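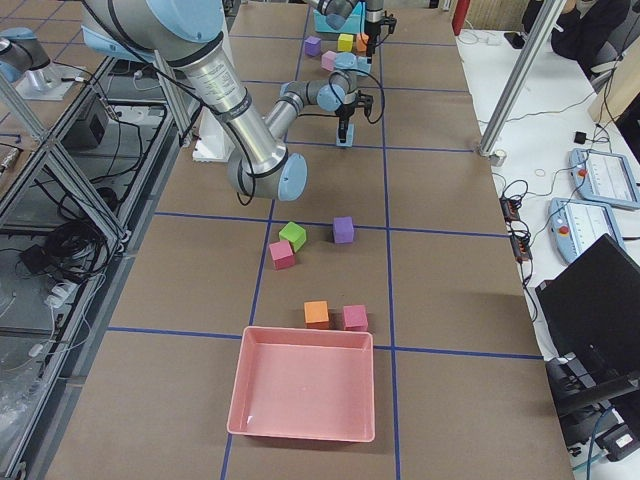 Presstead 1491 Ant Bait Stations: My Review

I've had little black ants in my kitchen every spring since I moved in, and by April this year I was completely done with them. They came in behind the dishwasher, marched along the backsplash and went straight for the cat food. (The cat did not care at all.) I'd been squirting them with vinegar, which makes the kitchen smell like pickles and slows the ants down for an hour or so. So I picked up the Presstead 1491 stations at Ghasemi Hardware, mostly on the strength of the guy at the register saying he used them too.

You get 5 stations in a box, and I used every one of them in my 1100 square foot house. They're flat, sealed, and you snap off a little tab to open the bait. Two of my tabs broke halfway and I had to finish the job with pliers, so keep some handy!

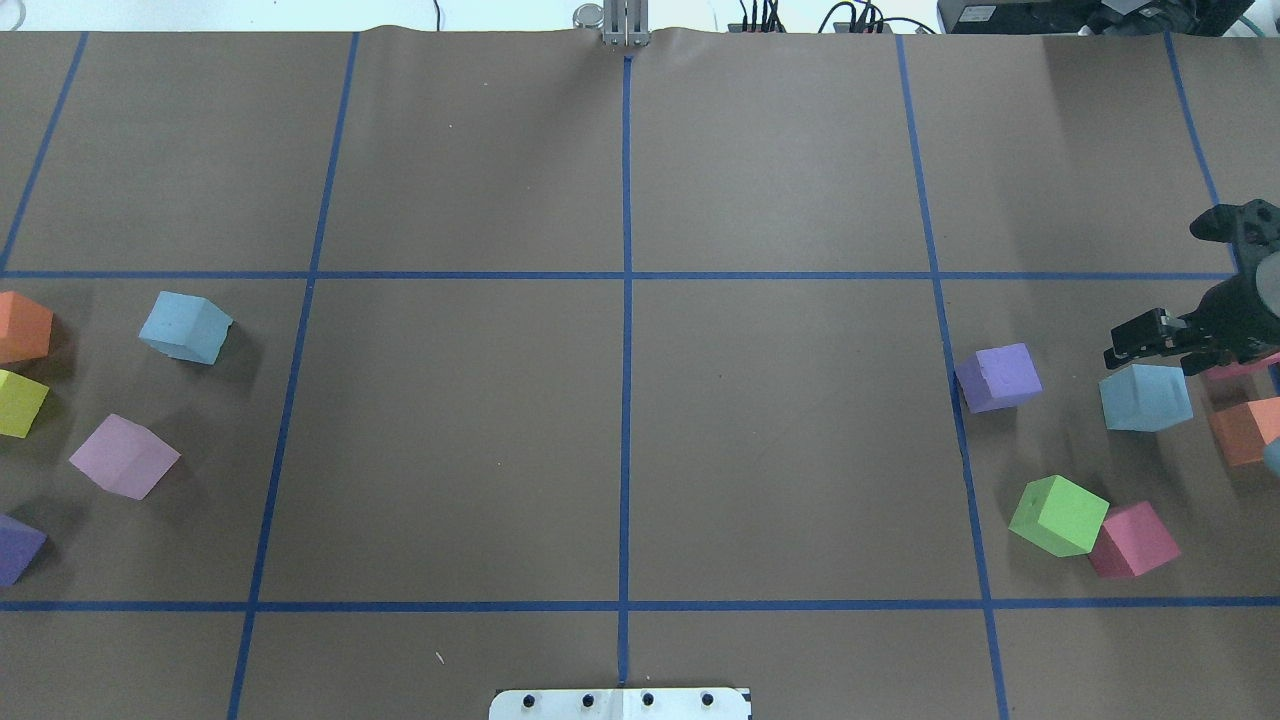
How well did they work?

The first evening was awful. Ants everywhere, way more than before, all piling into the station by the dishwasher. I almost threw the whole thing out, but the box says to expect that and to leave them alone, so I left them alone. By Sunday the line on the backsplash had thinned out to a few stragglers, and on day 10 I came down for coffee and there wasn't a single ant. The bathroom took longer, and I still see the odd one by the tub.

For comparison, last year I tried the Inari gel that comes in a syringe. It worked a bit faster for me but it was messy, and it dried to a crust along the baseboard that I'm still picking off. 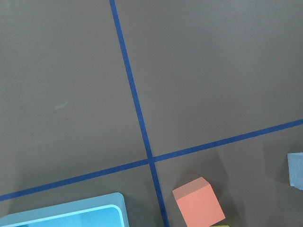

Placement matters more than I expected with these stations. Mine did nothing at all on the windowsill, and then I moved it a foot over and it was packed by dinner. If you've got a big surface and can't tell where the ants are heading, cross two strips of blue tape on it like the ones on the gray tabletop in the photo, and check which of the four sections gets the traffic. The cross can be as crooked as you like. Then set the station in the busy section, up against the wall if there is one, and don't spray any cleaner near it.

Would I buy them again? Yes, though I wish the tabs were better and the adhesive dots held on tile. Mine slid off twice. I'd give them 4 stars, and I've already got a second box under the sink for next spring.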